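主题：回复：冷藏过夜的面团，第二天烤出来中间塌

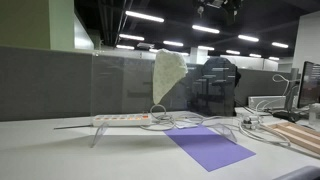 分类：家庭烘焙 / 面包与发酵

2026年4月28日

各位好：

先回阿婷的问题，再补充一点我自己的做法。原信引在下面，没看过的可以先看一遍。

> 我按 Annunziata Testa 那份佛卡夏方子做了两次，面粉用的是 Brener 高筋，水量照方子没动。
> 第一次当天发当天烤，没问题。第二次揉好以后放冰箱过夜，早上拿出来直接进烤箱，
> 四边鼓得很高，中间一块塌下去，切开底下有一层发黏。
> 烤箱开到200度，时间也没改。是面粉的问题，还是冰箱的问题？
> 另外迷迭香是不是要最后才放？我放早了，都焦了。

面粉应该没问题。Brener 高筋我用了几年，吸水比 Flulthorpe 那款略高，照方子的水量做，面团会稍微硬一点，不会往湿里走。底下发黏，多半是没烤透。

冷藏面团拿出来直接烤，边上先热，先鼓，中间还是凉的，等热传进去，表皮已经定型了。你说的四边高中间低，和这个情况对得上。我的做法是早上取出后先倒进抹了油的烤盘，不要急着摊开，盖上放一个小时，等它自己松下来，再用手指往四角推。推不动就再等十五分钟，硬拉会断筋。摊好以后再放一会儿，看到表面有大气泡、晃烤盘时面团会跟着抖，才去戳洞。

戳洞要戳到底，手指碰到烤盘为止。很多人只戳个浅坑，烤的时候又弹回来，油也存不住。

温度方面，200度对当天发的面团够用，冷藏的我会开到220度，放在下层烤十五分钟，再移到中层，降回200度烤到上色。家用烤箱差别大，我住 Hidbridge 的时候那台烤箱底火很弱，后来干脆在下面垫一块预热过的铸铁板，底就脆了。没有铸铁板的话，拿一个翻过来的厚烤盘预热也行，效果差一点。

迷迭香的事：先把叶子捋下来，和橄榄油拌匀再撒，叶子要裹上油。整枝干放在面上，无论早晚都容易焦。还担心的话，出炉前五分钟再撒一半。粗盐可以一开始就撒。

关于水量，再多说一句。去年七月有人在列表里问过类似的问题（存档第3129号），当时讨论的结果是天热时每500克面粉少放20克水，酵母减到2克。我照这个做过，冷藏十六个小时没有发过头。冬天不用减。

我现在一盘的量如下，供参考：

高筋面粉 400克
水 300克
盐 8克
干酵母 2克
橄榄油 25克，另备一些抹盘和浇面

揉好连油一共是735克，进烤盘前我称过一次，剩727克，其余粘在盆上了。配33乘23厘米的烤盘，厚度合适。烤盘再大就会薄，时间要减。

还有一点，盆上的保鲜膜要封严。面团在冰箱里吹干结了皮，摊开以后皮不会化掉，烤出来是一块一块的硬斑。我都是在面团表面先抹一层油再盖。

Đồng 上次问能不能用全麦粉换一部分，我试过换两成，可以，要多加15克水，气孔会小一些。换到四成就偏实了，适合切片夹东西吃，单吃一般。

阿婷再做的话，麻烦把烤箱型号和烤盘是什么材质写一下。玻璃烤盘升温慢，时间要另外算。

列表管理员
秦

--
退订请发空白邮件，标题写“退订”。
回帖时请删去与内容无关的引文。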